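Last tidied up on 31st December, with a mug of tea and the cat on the keyboard.

I get the same handful of questions about repairing old doorbells and door chimes, so I've put my answers in one place. I'm a hobbyist who has been mending these things in the evenings for longer than I'd like to admit, mostly the Girow and Henriques chimes you find in older houses. If your question isn't covered, use the contact form and I'll get to it when I can (slowly, sorry!).

## Getting started

**I've just moved in and the bell doesn't work. Where do I begin?**

With the push button, every time. It lives outside in the rain and it's the part that gives up first. Take the two screws out, look at the contacts and give them a gentle rub with fine emery paper. I'd say well over half the "dead" bells I get asked about are mended right there, and the owner feels very clever for the rest of the day.

**Is it safe to do this myself?**

The low-voltage side, meaning the button, the thin wire and the chime itself on a transformer system, is fine for a careful beginner. The mains side of the transformer isn't. Switch off at the consumer unit before you take any cover off, and if you find brittle old cable going into the transformer, get an electrician in. I do, and I've been at this for ages.

**What tools do I need?**

Less than you'd think. A small flat screwdriver, a crosshead one, long-nosed pliers, a cheap multimeter and a few trays or jam jar lids to put the bits in. 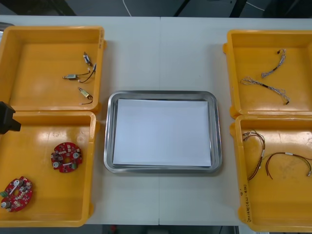
I can't stress the lids enough. A Henriques two-note chime has a tiny fibre washer behind each plunger, and if you lose one the thing clacks instead of going ding. I spent most of one evening on my hands and knees with a torch looking for mine, and it was in my slipper.

## Chimes that misbehave

**Mine goes "ding" but never "dong". What's wrong?**

The plunger is sticking on its way back. Slide it out, wipe it and the tube with a dry cloth, and put it back. Please don't oil it! Oil collects dust and turns to a sort of brown toffee, and then you've got a chime that does neither note. If someone before you has already oiled it, a bit of isopropyl alcohol on a cotton bud will shift the muck.

**It hums all the time.**

Your button is stuck in, or there's a short in the wire. Disconnect one wire at the button. If the hum stops, it's the button. If it carries on, follow the cable and look for a staple that's gone through it - there's nearly always a staple.

Don't leave it humming while you think about it, by the way. The coil gets hot, and a cooked coil on a Girow is a real pain to replace. 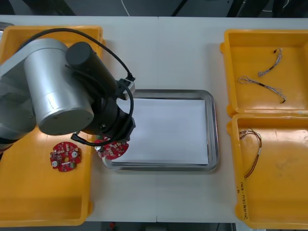 **Can I use a modern transformer with an old chime?**

Check the label inside the chime cover first, because the voltage is normally printed there. Match that and you'll be fine. Too low and you get a feeble tap, too high and the plunger whacks the bar hard enough to dent it. If the label has gone, start with the lowest setting on a multi-tap transformer and work up until it sounds right.

## Parts and paint

**Where do you get spares?**

Mostly from broken chimes. I pick up job lots at the Grellonwood swap meet every December, and I came home from the last one with 35 assorted buttons and a box of tone bars, which felt like a bargain until I had to find somewhere to keep them. For new springs and washers I use Jeseo. Their postage is reasonable and they'll sell you small packets. 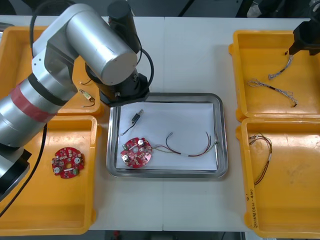

It's worth asking at house clearance shops too. They tend to keep the chimes in a drawer with the curtain hooks, so you do need to ask, and be ready for a blank look the first time.

**The cover on mine has gone yellow. Can I get it white again?**

Partly. Warm water and washing-up liquid takes off the kitchen grease, and quite often that was most of the colour. Real yellowing is in the plastic itself. I've tried the peroxide trick on a few covers and had one come out streaky, so these days I leave them cream and say it's period.

**How long does a full clean-up take?**

Allow an evening for your first one. Lay the bits out in the order they came off and take a photo at each stage with your phone, particularly of the wires.

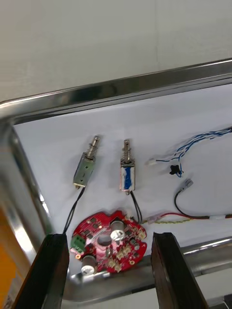
## Asking me things

**Will you mend mine if I post it?**

Sorry, no. I did it for a while and there were chimes on the stairs. I'm very happy to look at photos, though - cover off, good light, and tell me what the label says.

**Can you tell me what mine is worth?**

Not much, I'm afraid, unless it's one of the long tube ones with all its tubes. Keep it and enjoy the noise.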